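Flood Warnings and Who Hears Them: A Survey in Hellton
Project report, Introduction to Natural Hazards
Group members: Upendo Laizer, Killian Tessier, Anwara Mridha

1. Background

The Pralleck River came over its banks at Hellton in July, after two days of heavy rain upstream. The water reached the lower streets before sunrise. The county sent a phone alert at 4:40 a.m. and the siren at the fire station sounded shortly afterward. We wanted to know how people in the lower streets first found out about the flood, and what they did in the first hour.

2. Method

We put a paper questionnaire through doors in the lower streets and collected it the following Thursday. We got 88 completed forms back. The town lists 2,152 households, so our sample is small and covers only the part of town closest to the river. We also did 13 longer interviews, most of them in people's homes. Killian and Anwara did the interviews and Upendo entered the survey data.

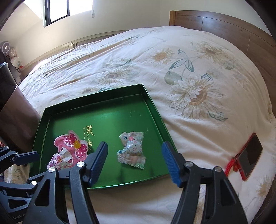
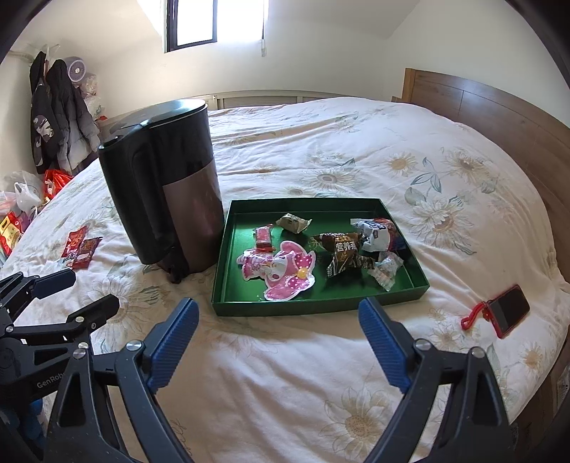

The questionnaire asked for the first source of warning, the time it was received, and whether the person moved anything or left the building. People who could not remember the time were asked to leave it blank. We did not fill in missing times.

3. Results

The most common first source was a neighbor knocking or calling. The phone alert came second. Several people had their phones set to silent overnight and saw the alert only after they were already up. The siren came third, and people on Jindisau Street said they could not hear it with the windows shut.

Most people who left did so on foot, uphill toward the school. Those who stayed mainly moved things to an upper floor -- papers, bedding, electronics. Two people interviewed tried to move their cars first and had to turn back at the underpass.

4. Limits

We did not reach anyone who moved away after the flood. The form was only in English, and Vilho Koskela, who read our draft, pointed out that this probably left out some households.

5. Next steps

We would like to repeat the survey in the upper streets and compare siren coverage using the fire station's map -- we asked for a copy but did not receive it before the deadline.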